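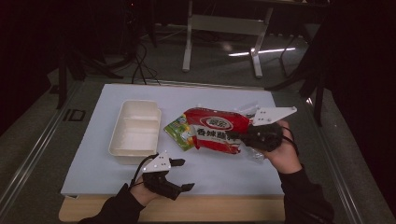 The protocol for task 5 was a page and a half long. Danish Farooqui had written it in April and revised it until the verbs were reduced to four: approach, close, move, open. The task was to sort a noodle packet and its seasoning into a divided container. Packet in the large compartment, sachet in the small one.

Zeeshan Bhutto was on episode 62. The target was 90 by the end of the shift and 900 by the end of the contract with Telby.

"Your left hand is idle," Danish said from the monitor.

"It's waiting."

"The model doesn't know what waiting is. It sees a hand that isn't moving."

Zeeshan moved the left gripper a few centimeters to the right and opened the right one. The log showed both apertures as two lines, blue over gray. He closed on the packet. The blue line dropped, flattened, and held.

"Good. Continue."

He lifted. The packet folded at the point of contact, and the sachet came up with it for a moment before sliding back to the board. The protocol had no entry for this. He lowered the packet into the large compartment and opened the gripper, then went back for the sachet with the left.

"Mark it as a fail," Zeeshan said. "Double pick."

Danish scrubbed the recording back and played it at quarter speed. The lift took 1.4 seconds. At the point where the sachet slipped, the right hand had stopped, tilted, and given a small shake. The shake was in the data: three oscillations, decreasing.

"Did you do that on purpose?"

"Do what?"

"You shook it."

Zeeshan looked at the gripper. "My mother shakes things out of bags like that," he said.

Danish had the cursor on the fail button. The Zuvik arms would be trained on whatever he kept, and in a warehouse belonging to Lashari they would repeat it until they were replaced. He selected pass. In the notes field he typed: recovery motion, right hand, do not trim.

"Reset," he said.

Zeeshan took the packet out of the container, then the sachet, and put them back on the board for episode 63.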